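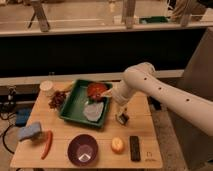
Ukia teleop kit, three months in

Short version: good kit, bad manual, buy it if you've got patience. Long version follows, typed between runs so excuse the mess.

We bought the Ukia to record demos for a pick-and-place policy. Table-top stuff. Clear the tray, put the fruit in the bowl, move the sponge out of the way. Nothing fancy. Started in March, now at 1,310 saved episodes, and I've got opinions.

Setup. Took me an afternoon. Leader arm bolts on fine, the follower side talked to our existing arm after one firmware update. The manual skips the calibration order completely. Do the gripper last. I did it first and had to redo the lot.

Feel. Lovely, mostly. Light in the hand, no lag I could notice. Wrist gets stiff on long sessions (mine, not the arm's). Trigger for the fingers is too springy, so soft items get squeezed harder than you meant. There's a setting for it buried under "advanced". Set mine to 4 and left it alone.

Recording software, called Tôn. Does the job. Foot pedal to start and stop, one tap to bin a bad take. Love the pedal. Hate the naming, every episode gets a long string of nonsense and you can't add a note till you've closed the session. By then I've forgotten which ones I fumbled. Please fix.

Playback is great. Scrub through, trim the dead bit at the start, done. Found 13 episodes where I'd sat there thinking with the arm hovering and the recorder going. Trained on those by accident the first time and the policy learned to hover as well. Fair enough.

Props. It ships with a bag of blocks, ignore them. Go to the kitchen drawer and the dollar store. Small bowl, a cup, bits of pretend food, a sponge, whatever. Odd shapes are what you want. Flat see-through things are the hardest, I can barely grab them myself so half my takes are no good. A shallow tray with sides is worth adding too, the policy has to learn to come in from above.

Move everything between takes. I got lazy and left the bowl in the same spot for a whole batch, and guess what, it only worked with the bowl in that spot.

Compared with the Skarska we had before: Skarska is sturdier and the cables are nicer. But the export was a pain and it dropped frames when the disc filled up. Wouldn't go back.

Gripes, quickly. Cables too short. Fan whine. Support answers, but slowley. Spare finger pads are priced like jewellery.

Would I buy it again, yes. Would I pay full price, no, wait for a bundle.

Comments

plulatitz_fan: Does the pedal work with gloves/boots on? Our shop is freezing.

Reply from author: Boots fine. Havent tried gloves on the trigger.

gripperguy: Same hovering problem here. Trimmed the starts and retrained, much better.

tabletop_mum: How many episodes before it did anything useful? We're on our first hundred and it just pokes at the cup.

Reply from author: Keep going, and mix up where the cup sits.

Contact | Copyright Plulatitz Bench Notes | Back to top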